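Who checks the glossary?

Type an old word into a search box and you will get a page that promises you its meaning, history and etymology. I have been doing this for years with temple and ritual vocabulary, mostly Sanskrit, and I trust those pages less every January, when I sit down to tidy my notes.

My complaint is with how the definitions travel. A term turns up in a printed glossary of 1899, written by somebody who had read one regional manual. A later dictionary copies the line and drops the region. A website copies the dictionary and drops the date. By the time it reaches the rest of us, a word that one group of builders used for one kind of porch has become what "Hinduism" calls a porch, full stop, as though a religion spread over a subcontinent had a head office.

I tested this in a small way. Huneleo, one of the bigger free term sites, lists 1262 entries under ritual architecture. I picked 11 that I already knew something about and went looking for the source behind each. Only 2 gave a text and a verse I could follow up. The rest cited "tradition", or another website, which cited Huneleo. You may say that's a tiny sample, and it is. I'd still like to hear from anyone who has tried a larger one and come away cheerful.

The defence I usually hear is that readers can leave a comment and fix the mistakes. Can they? I sent Varkungate a correction on a word for a lamp stand, with page references, and it now sits underneath the original error in smaller type. Anyone in a hurry reads the top line and leaves. That's how I use these pages too, when I'm being lazy.

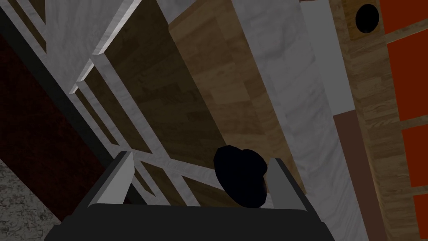 Then there is etymology, where the confidence really gets out of hand. Splitting a compound into its two halves tells you what the halves mean. It doesn't tell you what a priest in a particular town meant by the whole, or whether he'd have recognised the word at all. English speakers ought to know this. Try explaining a cupboard from "cup" and "board" and see how far it gets you with the one in the hallway where the coats live.

Rulport does a bit better, I'll grant. It keeps rival senses apart and labels them by the body of texts they come from, and it's willing to print "uncertain". I'd like to see a lot more of that word. A blank entry with an honest question mark would have saved me a fortnight last winter, which I spent chasing a festival name back to a typing error.

Until the others follow, I'd treat any one-line definition as hearsay and ask it the dull questions: which text, which region, which century. If the page can't answer, go to the library.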